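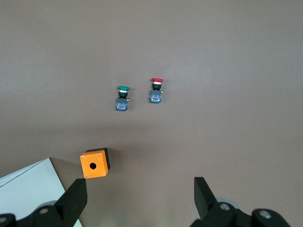
Green and red mushroom heads with the blue contact blocks, plus the orange box.

Which of these push buttons goes where for start/stop, and will they fit one small box?

Posted by tabletop_lathe on 03/11/2024
Category: Workshop electrics > Switches and controls

I am replacing the start/stop station on an old Drellgate bench saw. The original switch plate cracked in February and the saw has been sitting since then. I bought a green push button and a red one from a parts seller, both with mushroom caps, and a small orange enclosure to go with them. No instructions came with any of it.

Both buttons look the same apart from the color of the cap. Under each cap there is a black collar with a silver ring, then a blue contact block you can see into. Inside the block there are small reddish pieces. There is a brass terminal screw sticking out on the right side of each one.

What I need to know:

Are the contact blocks the same on both, or should one be different? I can't find any printing that I understand.

The box is small. I would like both buttons in it if possible. If not, I will buy a bigger one.

I was told the red one has to be wired to a contactor and can't just go in line with the motor. Is that right? The old switch had the motor wires going straight to it.

The saw has a single phase motor. I have a multimeter and I know how to use it. I have wired outlets and a shop light before but never a control circuit.

3 replies

Urho Mustonen

I'll take these in order.

Contact blocks. For a normal start/stop station the two buttons should have different contacts. The green start button needs a normally open contact, usually marked NO, with terminals numbered 3 and 4. The red stop button needs a normally closed contact, marked NC, terminals 1 and 2. The color of the cap tells you nothing about what is underneath. The color of the block doesn't settle it either, as makers don't all follow the same code. I have had bags of mixed parts where every block was the same kind, and I have had red buttons sold with an NO block on them.

Use the meter. Set it to continuity and put one probe on each terminal of the block. If it beeps with the button at rest and stops when you press, it is NC. If it is silent at rest and beeps when you press, it is NO. Do this with the button on the bench and nothing connected to it. Some blocks have one NO and one NC pair in the same body, so test every pair of terminals you can find, including any on the far side from the screw you can see in your photo. Write the result on a bit of tape and stick it to the block before you go any further.

If you have two NO blocks, don't try to make one work as a stop. Buy an NC block. On many button ranges the block comes off the collar with a small lever or a quarter turn and can be bought separately. Check that it matches your collar. Satti and Lernus blocks look very close to each other and won't clip together, which I found out with a drawer full of both.

The box. Measure the cap, not the hole. The hole only has to suit the collar, but the mushroom caps are a lot wider and they need finger room between them. Then measure from the underside of the panel to the bottom of the block and add space for the wires to bend. People forget the wire space and end up with a lid that won't close. From the picture I would guess that box is meant for a single button. Mount the red one in it where you can reach it from your working position, and buy a two-hole box if you want them together. Two-hole boxes are cheap and come already drilled.

Contactor. Yes, you want one. Small pilot buttons like these are generally made to switch a coil. A saw motor draws several times its running current when it starts, and that will burn the contacts or weld them shut. A stop button welded shut does not stop anything. What you should get is a magnetic motor starter, a contactor with an overload relay, sized to the current on the motor plate.

The circuit is the usual three-wire control. Control power goes through the NC stop, then to the NO start, then to the contactor coil and back. An auxiliary NO contact on the contactor is wired across the start button so that the coil stays in after you let go. Press stop and the coil drops out. If the power fails, the coil drops out too and the saw stays off when the power returns.

Check the coil voltage before you buy. The voltage on the coil has to match your control supply, and it is a separate number from the motor rating.

With the cord unplugged, the last check is to meter across the stop contact again after it is all screwed together. Terminals do work loose when you push the blocks into a box. If you get to the starter and the diagram inside the cover does not make sense to you, stop there and have an electrician do the connections. It is a short job for them.

sawdust_cornetti

I did this on a Cornetti planer. Ended up using a ready-made starter with the buttons on the front of it. 79 dollars and I was finished in an evening. It has the overload built in and the wiring diagram is glued inside the lid. Loose buttons are OK if you want the stop somewhere different from the starter, otherwise I would not bother.

Also get the red button out where you can hit it with your knee or hip. Mine is 28 inches off the floor and that suits me. Your saw might be different.

pmk9

you can just wire them in line with the motor if its a small motor. mine has been fine

Comments on this reply:

Urho Mustonen: Please don't do this. A momentary button in line with the motor would only run the saw while you held the green one down, and the contacts are very unlikely to be rated for it. If yours keeps running after you let go, you have a different kind of switch from the ones in the photo or there is a contactor somewhere in your machine.

pmk9: mine is a paddle switch so maybe different

Update from tabletop_lathe

Thanks. I put the meter on them. Green is NO. Red is also NO, so it was sold wrong or I ordered wrong. There is only the one pair on each. I have ordered an NC block from the same seller and a two-hole box. Delivery is 9 days.

The motor plate is hard to read, but I cleaned it up and got the current off it, so I can choose the starter now. I will keep the orange box for something else. Does the auxiliary contact come with the starter or is it a separate part?

Urho Mustonen: Depends on the starter. Many small ones have one NO auxiliary built in, normally marked 13 and 14. If yours doesn't, a clip-on one from the same maker will do.

tabletop_lathe: It has 13 and 14. Marking this as solved.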